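Shared desks open at Tamuno workshop

Members of the Tamuno workshop have a new place to plug in! The shared desks opened in February, and 32 people signed up in the first week, which thrilled organizer Hadiza Afolabi. "I hoped for maybe half that," she said.

Each desk comes with power and a network connection, and people are welcome to bring their own laptops (and their own half-finished projects). Olumide Anozie is already building the next batch of divided wooden boxes for small parts, and he'd love a hand with the sanding. Desks are free to members until 8 p.m.

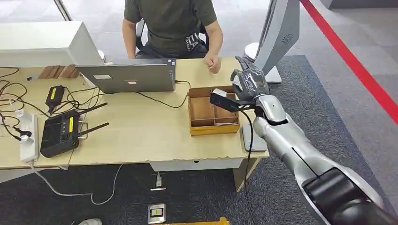

A desk at Tamuno, with laptop, router and one of the wooden boxes.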